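De: Lovely Manalo
Para: lista da liga de hóquei de sábado e amigos
Data: 13 de junho de 2021
Assunto: Re: [hoquei-liga] Calendário de outubro e a questão dos guarda-redes

Olá a todos,

Desculpem a demora, li a mensagem do Flollport no telemóvel, à porta do ringue, com as luvas calçadas, e depois ficou esquecida no meio de tudo o resto. Deixo aqui em baixo o essencial para quem apagou (eu sei que há quem apague!):

> Boa noite,
> Da parte do Flollport, gostávamos de mudar o torneio de abertura para a segunda metade de outubro. O nosso piso vai ser lixado e envernizado em setembro e não queremos jogar em cima daquilo antes de secar bem.
> Pedíamos também que se discutisse outra vez a regra do guarda-redes emprestado. No ano passado perdemos um jogo com o Lapointe em que o guarda-redes deles tinha jogado de manhã pelo Cinham, e achamos que isto não faz sentido numa prova com classificação.
> Por último, quem fica com a mesa nos jogos dos sub-15?
> Saudações,
> Secção de hóquei do Flollport

Vou por partes, que são assuntos diferentes e da última vez misturámos tudo e ninguém percebeu o que ficou decidido.

O torneio de abertura

Por mim pode passar para a segunda metade de outubro, sem problema nenhum. O Ciltness até agradece, temos três miúdas que só voltam de férias no fim de setembro e assim ainda apanham umas semanas de treino antes de irem a jogo. O que eu pedia é que não se empurrasse também a primeira jornada do campeonato. Se começarmos a arrastar tudo, acabamos a jogar as meias-finais em cima dos exames, como há dois anos, e isso foi um pesadelo para os pais e para nós (lembro-me de ter ido a um jogo com cinco jogadoras de campo e uma delas com febre).

O Lapointe ofereceu o pavilhão para o torneio, caso o piso do Flollport se atrase. Falei com eles ao telefone e confirmaram, só precisam de saber até ao fim de julho por causa da patinagem artística, que também quer as tardes. Têm balneários para quatro equipas ao mesmo tempo, o bar abre cedo e há estacionamento a sério, por isso eu até punha lá o torneio de qualquer maneira, mas pronto, é só a minha opinião e já sei que o Flollport faz questão de abrir a época em casa.

O guarda-redes emprestado

Ai, este assunto. Eu estava nesse jogo, na bancada, e percebo a irritação. O rapaz defendeu tudo! Mas a regra existe por uma razão muito simples: há clubes com um único guarda-redes por escalão, e quando esse fica doente a alternativa é meter na baliza um miúdo que nunca vestiu as caneleiras. Já me aconteceu nos sub-13 e não quero repetir, o coitado saiu de lá a chorar e esteve um mês sem aparecer.

A minha proposta é ficarmos com o empréstimo, mas com limites. Podia ser no máximo 2 jogos por época para cada guarda-redes emprestado, sempre avisado ao adversário na véspera, e nunca de um clube que jogue no mesmo dia e no mesmo escalão. Nas meias-finais e na final, nada de empréstimos. Acho que assim ninguém se pode queixar muito, e o caso do ano passado ficava logo de fora.

Se alguém tiver uma redação melhor, mande. A minha escrita para regulamentos é péssima, a última alínea que escrevi teve de ser corrigida pelo Cinham inteiro.
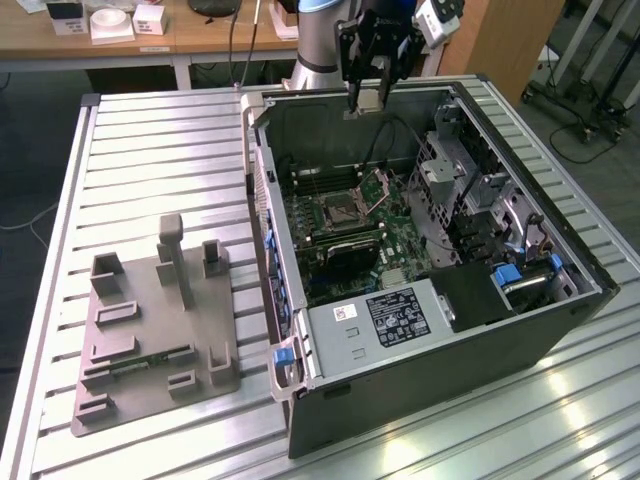
A mesa nos jogos dos sub-15

A equipa da casa arranja o cronometrista e o visitante arranja quem preenche a ficha. Era assim antes da paragem e funcionava. O que não funcionava eram as fichas a lápis, meias apagadas, que depois tínhamos de adivinhar. No fim da época passada passei tudo a limpo e contei 139 golos nos sub-15, dos quais há uns quantos sem marcador atribuído. Os pais escrevem-me a perguntar pelo golo do filho e eu não sei o que responder! Caneta, por favor. Azul ou preta, tanto faz, mas caneta.

E já agora, o número da camisola tem de bater certo com o da ficha. O Cinham mudou de equipamentos a meio da época e durante umas jornadas tivemos dois números 7 na mesma equipa, um no papel e outro nas costas.

Inscrições e seguros

Faltam-me ainda as listas do Lapointe e do Flollport. Não preciso delas já completas, basta o nome, o ano de nascimento e se o atleta renova ou é novo. Os exames médicos podem vir depois, desde que cheguem antes do primeiro jogo oficial. Quem muda de clube tem de trazer a carta assinada pelo clube de origem, e aqui peço mesmo que não deixem para a última semana, que eu trabalho por turnos e não consigo andar a correr atrás de assinaturas à noite.

Nós, no Ciltness, vamos ter sub-13, sub-15 e seniores femininas. Os seniores masculinos ainda estão em dúvida, temos gente para treinar mas falta quem se comprometa com as deslocações. Se souberem de algum defesa sem clube e com carro, mandem-no falar comigo :)

Respondam para a lista e não só para mim, se faz favor, que assim fica tudo à vista de todos. O Flollport pode ir já reservando as datas, e eu ligo ao Lapointe quando tiver as vossas respostas sobre o pavilhão.

Beijinhos e boas patinagens,
Lovely Manalo
Hóquei em patins, Ciltness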